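About us

Bowls, mostly. Also plates, a few mugs and one very heavy jug that we keep meaning to drop from the range and never do, but if you have found your way to this page it is probably because you ate out of one of our bowls at somebody else's house and turned it over to see who made it. Hello! We're Clikmont, a small tableware company working out of a long brick building on the canal side of Ustusley.

How we started

Oğuzhan Kılıçarslan grew up over his family's soup shop, the Yüksel, where the bowls went out full and came back empty from early morning until late at night. He washed them, stacked them, dried them and (he admits this freely) broke a good many. When the shop closed he kept the last 20 bowls and took them with him through four house moves. One February, with most of them chipped, he went looking for more and couldn't find any he liked. They were too wide to hold, or too shallow for soup, or they rocked when you put a spoon in. So he drew his own on the back of a delivery note and carried it round to Drendier, the pottery across the yard, who made the first 3 as a favour.

Those went to friends. The friends wanted more, and then their mothers did. Our first proper batch was 200 bowls, packed on the floor of a borrowed garage with every newspaper in the street. These days we send out 3000 in a good season and we have an actual packing bench, with a radio.

What we make

The small bowl is still the heart of it. It's the one for porridge, for olives, for rice on the side, for a child who wants her peas kept well away from everything else. We make it in plain colours that are meant to be mixed, and we never sell a set all in one colour unless you ask us to. People do ask, and that's fine, but a cupboard with a bit of everything in it is a lovely thing to open in the morning.

Drendier still do all of our firing. We do the drawing, the colour trials, the checking, the packing and the posting, and we answer the phone. If you ring and it takes a while, somebody has glaze on their hands.

Who we are

There are few enough of us that we all eat lunch at one table, out of seconds. Everybody who works here has spent time checking, including the person who does our accounts, and everybody has their own opinion about what counts as a fault. A pinhole on the foot? Fine. A pinhole inside, where the soup goes? Seconds shelf. The argument about very slightly oval rims has been running for years and I don't expect it to be settled.

Colours

We add colours slowly. A new one gets mixed, fired, lived with for a season and very often dropped, and there is a drawer of failed greens here that could fill a page of its own. Blue, white and pink are the three we get the most letters about.

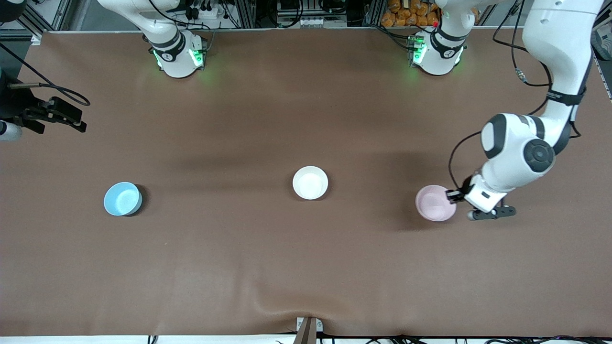
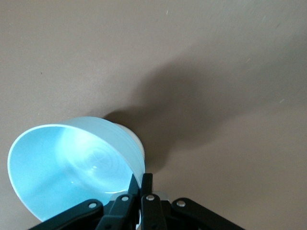

Choosing a blue was harder than choosing any other colour we've done. Too grey and food looks tired in it, too bright and it shouts at everything else on the shelf. What we love in a pale, glossy blue is what happens on the inside: tip the bowl over on its side, as in the second photo, and the light runs round in soft rings at the bottom and turns almost icy up towards the rim. You get a little of that every time you finish your soup. White is much calmer company, and pink does something very kind to plain yoghurt. Put the three out in a row on brown, with plenty of space between them, and they get along nicely without matching.

Come and see us

The shop at the front of the building is small and the seconds shelf is at the back on the left. Bring a bag and some newspaper if you can. You are welcome to pick everything up, turn it over, stack it and hold it in both hands as if it had soup in it (we all do this, you won't look silly). If you've broken one from a set, tell us the colour and we'll try to find you another, even if it's a shade we stopped making years ago.

Page last updated 5 September 2025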